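Urano Street Allotment Association
Minutes of the April meeting

The meeting opened at 7 pm with 14 members present. Hendrik Gumede took the chair. Apologies were received from the Hlongwane family, plot 23.

Minutes of the last meeting
Accepted with one correction: the hose reel is kept at the north gate, not the shed.

Water
The standpipe by plot 5 is leaking again. Devel Plumbing quoted $895 to replace the pipe as far as the main valve. Members felt a second quote was needed before anything was signed. Hendrik will call Adorent and report back. Until then the standpipe stays off overnight - the last person out should close the valve.

Compost
The left bay is full and should be left alone until fall. Please put new material in the right bay only. No cooked food and no rose prunings.

Paths
Grass between plots is the job of the plot holders on either side. Two plots will get a reminder letter.

Seed swap
To be held in May, starting at 10 am. Packets should be labeled with the variety and the year saved.

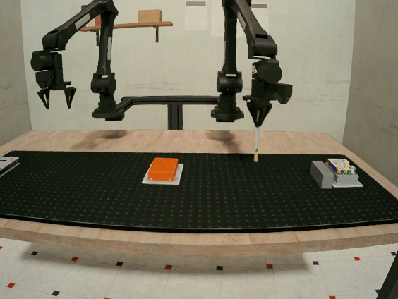
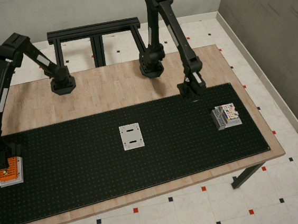
Any other business
A member asked if the gate code could be changed. Agreed - the new code will go out by letter. The request for a second beehive was held over, as the neighbors have not yet replied.

The meeting closed at 8:20 pm.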